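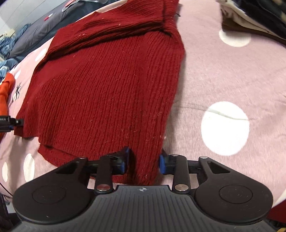 Issue 42

The Kpodo Audience Voting Set

By Imani Makori | January
Print this page | E-mail to a friend

If you've ever put on a talent night, a quiz taping, or one of those elimination shows where half the crowd has come to cheer for a cousin, you'll know the moment I mean. The last act has finished, the host is stretching out a joke, and somebody in the wings is trying to work out which side of the room clapped louder. We've been renting and selling show equipment out of our shop in Cinham for a good long while, and I'd say the question we hear most often (after "do you have a spare cable?") is how the big television shows get their audience votes up on the screen so quickly.

The Kpodo is our answer, and we're very fond of it. It's a set of small handheld keypads, one for each person or each table, which talk by radio to a base station at the side of the stage. The host calls the vote, people press a button, and the totals go to whoever is running the show, who can put them on the big screen right away or sit on them wickedly until after the break. No phones, no app, no venue wi-fi, and no one's grandmother being asked to scan a square with her camera in the dark!

How voting works on the night

Each keypad has five buttons, lettered A to E, and a small light that blinks green when the vote has been received. A person can change their mind as often as they like until the host closes the round, and only the last press counts. We get asked about that one a lot, usually by folks who have been burned by a show of hands, so let me say it again: one keypad, one vote, no matter how hard it's pressed.

The operator works from a laptop (yours or ours) running the Fadden control program, which comes with the set. You type in your contestants before the show, give each one a letter, and then you have a single large button for Open and another for Close. There's a preview window where you can see the result before anybody else does, and a separate output for the screen. Please do set these up on two different displays. Ruwan Navaratnam, who looks after our rentals, still winces about a dance final where the winner went up on the wall while the host was thanking the sponsors.

For shows with a judging panel you can weight the votes. Give the judges' keypads half the total and the audience the other half, or any split you please, and Fadden does the arithmetic. If you're running a proper elimination format over several weeks, it will carry scores forward from one episode to the next, and it can hide a contestant who has left without losing their earlier results, so they can be brought back as a wild card when you need a bit of excitement in the later rounds.

What's in the case

The standard set comes in a wheeled hard case with foam trays and includes:

200 audience keypads, numbered, batteries fitted
One Kpodo base station with antenna and stand
Power supply and network cable
The Fadden program with a license for 2 laptops
A printed operator's guide and a laminated quick card

The quick card is Vilja Koivisto's work, and I'd urge you to tape it to the desk where the operator will sit. She wrote it after a season of answering the phone during other people's live shows, and it covers nearly everything that can go sideways, in the order it usually does.

If your crowd is larger, you can add extra cases to the same base station, up to a limit of 1,000 keypads. Past that point you'd need a second base, and we'd rather talk it through with you than have you guess, so please get in touch while you're still planning the seating.

A few words about range and placement

The base likes to be up high and out in the open. On its stand at the side of the stage is ideal. Behind a metal flight case, under the seating, or tucked inside a rack with everything else is not so good, however tidy it looks. Keep it well clear of your wireless microphone receivers too, and run a test vote once the room has people in it. Bodies soak up radio signals, and a hall that behaved beautifully at rehearsal can turn a little sluggish when it's full. There's a range check in Fadden that lights up any keypad it's having trouble hearing.

Batteries and care

Keypads take two ordinary AAA cells and go to sleep by themselves between votes. We put fresh ones in before every rental. If you've bought the set, take the batteries out when you're storing it for the off-season, and wipe the keypads down with a barely damp cloth. Don't spray anything straight onto the buttons. The number labels are replaceable, and we keep spare sheets on hand.

You will lose a keypad or two over the years. They go home in coat pockets, mostly, and they're no use to anyone there, poor things. Asanka Kumarasinghe suggested we start offering neck cords, and they've made a real difference on the shows that use them. Ask for them when you order. They come in black or bright yellow, and the yellow shows up nicely if you have a camera on the crowd.

Renting or buying

We rent the set by the day or by the week, and weekly customers are welcome to leave it set up in the venue between tapings. Rentals include a walk-through with Ruwan before you take it away, and I'd really encourage whoever is going to be operating to come along in person, even if they're sure they know computers. For folks in Oltport and the towns along that road, we can deliver and collect. Anyone farther off can have the set shipped, in which case the walk-through happens by video call.

Sales customers get the same help, plus updates to Fadden for as long as they own the set. If you've rented from us first and then decide to buy, we take your most recent rental off the price.

For a quote, tell us how many seats you have, how many rounds of voting you're planning, and whether you need the results fed to a graphics operator or simply shown as a bar chart. Dilani Amarasinghe handles bookings and will get back to you with dates. Fall and early spring fill up fastest, with all the school and charity finals going on, so an early note is appreciated, even if your lineup is still changing by the hour. We're in the shop from 9 a.m., and the kettle is generally on.

Print this page | E-mail to a friend

Sign up for our newsletter and get each new issue of the equipment list by e-mail. You can unsubscribe at any time.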